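Let the Box Take Its Time

By Bienvenido Aquino
Saturday, July 12, 2025

My aunt Remedios Dela Peña has sent a balikbayan box to our family in the province every year that I can remember. For readers who did not grow up with one, it is a big carton which a Filipino abroad fills little by little and sends home by ship. It holds canned meat, soap, towels, chocolate, shoes with the sizes written on paper inside. It takes two months to arrive, sometimes three. In our house it stood in the corner of the living room from February on, open, and anybody who passed was allowed to put something in.

I want to write in favor of this box, because in my generation it is going out of use, and I think we are giving it up for weak reasons.

The first reason people give me is money. My cousin Honeylyn Villanueva works in a bank and she is good with numbers. She told me at a birthday dinner that the box makes no sense. "You pay for the goods here, you pay for the ship, and they can buy the same soap in the mall ten minutes from the house." She sends cash through her phone, and it arrives before she has put the phone back in her bag. Last year she made the calculation for my aunt's box, all of it, with the freight and the tape, and the total was 733 dollars. With that money, she said, they could buy the same things at home and have enough left for the electric bill.

I checked her calculation and I could not find a mistake in it. I also send cash, every month, and I would not tell anybody to stop. Cash pays for the hospital and for tuition. When my uncle had his operation, a box of towels would have been an insult. But I notice something about the cash I send. After I press the button, I do not think about it again until the next month. My mother receives a message with a number in it. She answers "received, thank you anak" and then the matter is closed for both of us.

With the box it is different. If you want to fill a box for eleven people, you must know eleven people. You must know that one nephew has stopped liking cars and now likes to draw, that the neighbor who watches the gate prefers the coffee in the green jar, that your godchild grew so fast that last year's size is useless. You have to ask. So you call, and the call is longer than it would be, and in the middle of asking about shoes you hear that somebody failed an exam or somebody is getting married. I have learned more family news from questions about shoes than from any conversation which started with "how is everybody." 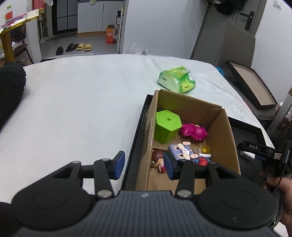 The second reason is time, and here I have less patience. Everything in our life has become fast, and we have started to treat slow things as if they were broken. I order a phone charger at night and it is at my door the next afternoon. I have already forgotten that I wanted it. The box moves slowly, and while it moves, people wait for it together. In my childhood the waiting was a large part of the pleasure. My brothers and I discussed for weeks what could be inside, and we were wrong every time, and this did not bother us.

I should admit that the waiting is not pleasant for everybody. Lorna Dumlao, who taught with me for many years, once waited five months for a box which the company had left in a warehouse. When it came, the chocolate was white with age and one corner had been opened and closed again with different tape. She has never used that company after this. There are dishonest companies, and people have lost whole boxes, and if you lost one I understand very well that you prefer the phone. It is a reason to ask your neighbors which sender they trust. I do not think it is a reason to finish with the whole custom.

The third argument is the most serious. Some younger people say that the box teaches the family at home to look up to everything from abroad, and to look at the one abroad as a kind of store. Rhea Macaraeg, a former student of mine, wrote to me about this with some anger. Her relatives send her lists. One list had 241 lines, with brand names and colors, and no greeting at the top. She bought nothing from it and she felt guilty for a year.

I do not have a good answer for Rhea. A list like that is an order form, and I would have felt the same. What I wrote back to her was only that the box belongs to the person who fills it. You can send a small one. You can send things which nobody asked for - a book, a jar of the jam you eat in the morning, a photograph of your street. My aunt never accepted lists. She asked questions, and then she sent what she herself decided, and sometimes it was strange. One year we received nine flashlights. We still have four of them and we use them when the power goes out.

Maybe my feeling about this is too simple. I am a retired teacher and I have time to walk in the stores and compare towels, and Honeylyn with her two children does not. I would not want her to read this and feel accused. But her children have never seen a box being filled. They know that money goes to the Philippines in the same way they know that money goes to the water company. They could not tell you the names of the cousins who receive it.

So I have made her a proposal. I will buy the carton and it will stand in her hallway, and the children will be in charge of it. She can continue with her phone as before. The older one has already asked me what kind of pencils a boy who draws would like, and I told her to call him and ask.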